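Wanted: people who still have their grandmother's recipes on cards (or envelopes, or the backs of bank calendars)

Hi! I'm Ylva Fagerlund and I'm putting together a book about handwritten recipes, the kind that live in a tin or a drawer and have butter on them. I've been at it for two years, mostly by pestering my own relatives and then their neighbors, and I've run out of relatives. So now I'm asking strangers, and I hope you're one of them.

The book is called Navon, after the street where my grandmother had her kitchen, and it's going to be published by Clilitz, a small press that mostly does local history and one very good book about ferries. Liv Boström is my editor there. She's the one who reads everything twice and asks me what a "medium glass" of milk is. (I don't know, Liv. I wrote that in the notes.)

What I'm looking for

I want to hear from people who own at least one recipe written by hand by somebody in their family, or by a neighbor, a landlady, a school cook, whoever. It doesn't have to be old. The oldest thing I've handled so far is a household book from 1799 with a plum preserve in it that takes four days and a copper pot I could probably bathe in, and I love it, but I've gotten just as much out of a card from the eighties for tuna casserole with crushed chips on top. The tuna lady had written "Don's favorite" and then, in a different pen, "not anymore." I need to know everything about that and her daughter told me most of it over the phone.

It doesn't have to be good food either! Some of these are terrible. I made a molded salad in March that my husband still brings up.

Languages: English is easiest. I read Swedish and Norwegian fine and I can get through German with a dictionary and some swearing. If yours is in something else, write anyway and we'll find a way to do it, especially if you or a cousin can read it out loud to me.

What you'd be doing

First you'd send me a scan or a phone picture of the recipe, both sides please, because people write the best stuff on the back. Then we'd set up a call, usually an hour, sometimes longer if we get going. I'll ask who wrote it, when it got made, who did the dishes, what everyone ate with it. I record the sound so I don't have to type while you talk, and you get the recording afterward, which a lot of people have been really happy to have.

After that I cook it. If I get stuck I'll call you back and ask embarrassing questions about flour. If you live anywhere near Lernel I would much rather cook it with you, in your kitchen or mine, and I'll bring the groceries. We're going to pick 40 recipes for the book in the end, and I've got a little over half of them settled, so there's real room left.

I'm extra short on:

Breads, anything with a starter that had a name
Fish that isn't herring, I have so much herring
Sickbed food, soups and custards and whatever you got on a tray
Recipes written by men, I have exactly two
Anything from a boarding house or a work camp
Holiday candy

What you get

It's a small press, so let me be plain about it. Everybody whose recipe goes in gets a fee when the book goes to print, plus two copies, plus your name in it the way you want it (or no name, that's completely fine, one woman is in there as "a cousin from Aasen" and she's thrilled with herself). People who do the interview but don't end up in the book get one copy and a long thank-you letter. You keep the card. I never ask for originals, please don't mail me originals, I had one show up in a plain envelope last fall and I didn't breathe normally until it was back with its owner.

You also keep the rights to your own family pictures. There's a one-page permission form, written by Clilitz and translated into human by Liv, and you can say yes to some things on it and no to others.

Open kitchen at the hall in Aasen

If you'd like to meet me before you hand over your great-aunt's fudge, come to the open kitchen in June. It's on a Sunday, doors at noon, and we'll be there until the coffee's gone. Bring your recipes and I'll scan them while you eat. Bring an old apron or dish towel too if it has a story, I'm doing a short chapter on what people wore to cook.

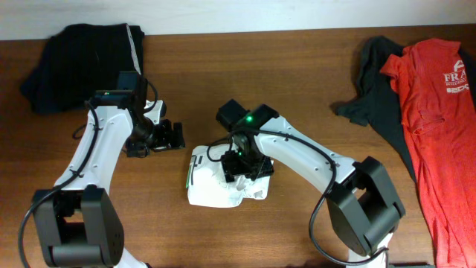 I'll have cardamom buns going, the real ones and also the ones from a card I got in the winter that calls for a frightening amount of lard, so you can vote. Kids are welcome, there's a yard. The front door has three steps but the side door is level, just knock hard.

One thing people ask me a lot is whether it counts if the recipe was copied off a box or out of a magazine. Yes! Somebody liked it enough to write it down. I have four versions of the same lemon pie and every one of them thinks it's a family secret, and I'm going to print all four next to each other.

How to sign up

Write to me, care of Clilitz, or use the form on this page. Tell me your name, where you are, what the recipe is and who wrote it, and a good time to call. Evenings after seven are best for me. You don't need to write it up nicely. A couple of lines is plenty, and if you type "it's a long story" I'll be calling you first.

I answer everyone but I'm slow when there's something in the oven, so give me a week or two. If you haven't heard by then, poke me again, it won't bother me a bit.

Ylva

P.S. If anyone can read the word after "add the" in my grandmother's almond cake, it's at the bottom of the page, please put me out of my misery. Liv says "zest." It isn't zest.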